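Room for a Coat: The Quiet Return of the Staff Locker

Feature

For much of the past two decades the staff locker was regarded as a relic. Offices moved to shared desks, wardrobes were removed in successive refurbishments, and employees were expected to keep their belongings under a chair or over the back of it. The consequences are now familiar to anyone responsible for a workplace: bags in walkways, helmets on windowsills, wet jackets drying over the photocopier.

The locker is returning, and with it a set of practical questions that many organisations have not had to consider for years. How large should a compartment be? Who is entitled to one? What may be left in it overnight, and what should be done with the contents when a member of staff departs?

At Hurlow, a supplier of workplace storage to clinics, libraries and council depots, enquiries of this kind have become a regular part of the business. Shoshana Achterberg has advised the firm's clients on room layout for 15 years. In her experience, the first mistake is usually made before a single cabinet is ordered.

"Organisations measure the wall," Ms Achterberg says. "They ought to begin with what people carry. A winter coat, a pair of work shoes and a lunch container take up a very particular amount of space, and the coat is always larger than anyone remembers."

The metal cabinet

The white or grey metal cabinet remains the standard choice for staff rooms, and its general form has changed little. Doors are stacked in columns, each with a lock plate on one side and a row of slits to admit air. Timber-faced alternatives are available and are favoured in reception areas, where appearance counts for more, but metal is easily wiped down and tolerates a good deal of rough handling.

Ventilation deserves more attention than it commonly receives. A compartment that is closed on a damp garment at seven in the morning will be opened on the same damp garment at the end of the shift. Hurlow recommends that cabinets stand slightly forward of the wall, that the slits be kept free of notices and adhesive labels, and that wet-weather clothing be given a separate drying rail wherever floor space permits.

The division of the interior is equally important. A full-height compartment suits long coats but wastes its upper third when used for anything else. Stacked compartments accommodate more staff in the same floor area, although a garment or soft bag must then be gathered up and fed in through a smaller opening.
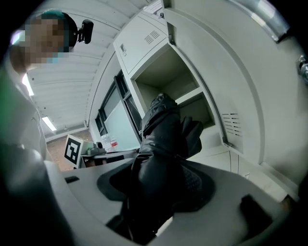
Soft goods and stiff corners

Leather and vinyl present a difficulty of their own. Glossy materials crease readily when compressed, and a fold held in place for a full working day can become a permanent line. Where a hanging rail is unavailable, an item of this type should be folded once along a natural seam, placed with its heaviest part at the back of the compartment, and left uncovered. Shoes, bottles and other hard objects belong on a separate level.

Eleni Živković, who supervises the staff facilities at the Golham community health centre, introduced written guidance on the subject after a refit of the centre's changing area in December. The building has 107 compartments, most of them in a narrow room beside the rear entrance. The guidance fits on one page and is fixed to the inside of the door.

Its instructions are modest. Bags are to be emptied of food before they are stored. Garments go in last and come out first. Nothing is to be placed on top of the cabinets, a rule Ms Živković describes as the most frequently broken and the most firmly enforced.

"Once one box appears up there, a second will join it within the week," she says. "After that you have a storeroom on top of a locker room, and the cleaners can no longer reach the dust."

Allocation and turnover

The assignment of lockers is an administrative matter that can give rise to surprising ill feeling. Permanent allocation is popular with long-serving employees, who may come to regard a particular door as their own. Daily allocation makes better use of the available compartments but requires each person to clear out at the end of the shift, and depends on a dependable system of keys or codes.

Golham has adopted a mixed arrangement. Permanent staff retain a numbered compartment, while casual and visiting staff draw on a smaller group near the entrance. Compartments in the second group are opened and wiped down each evening. Any property found inside is bagged, labelled with the compartment number and held for 14 days.

Other sites have chosen differently. The Noiphan library service allows daily use only, and provides hooks in the corridor for umbrellas and outdoor coats. Its staff are permitted to reserve a compartment for longer periods upon written request to their branch manager.

Planning a modest room

Ms Achterberg's advice to smaller workplaces is to leave more floor than seems necessary. A door must swing open fully while someone else passes behind, and a person changing shoes will require a bench. Lighting should fall into the compartments from the front, as an overhead fitting set too close to the cabinets leaves the lower rows in shadow.

She also suggests that a few compartments be held in reserve. New employees arrive, locks fail, and keys are lost on public transport. A spare door, she observes, is considerably cheaper than a locksmith.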